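Warnley Rentals > Help > Move-out FAQ

When do I get my deposit back?
Within 19 days of handing in keys at the Prilbridge office. Cards take longer — 2 extra days usually.

Do I have to clean?
Yes. Kitchen and bath first. No bleach on countertops pls. 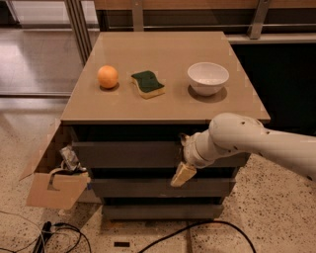 Sponge with a green scrub side, white bowl.

Can I leave furniture?
No. Removal fee is $400, no exeptions.

Lost keys?
Call Landeg desk, ext. 901. Don't change the lock yourself.

Contact us | © Warnley Rentals | Back to top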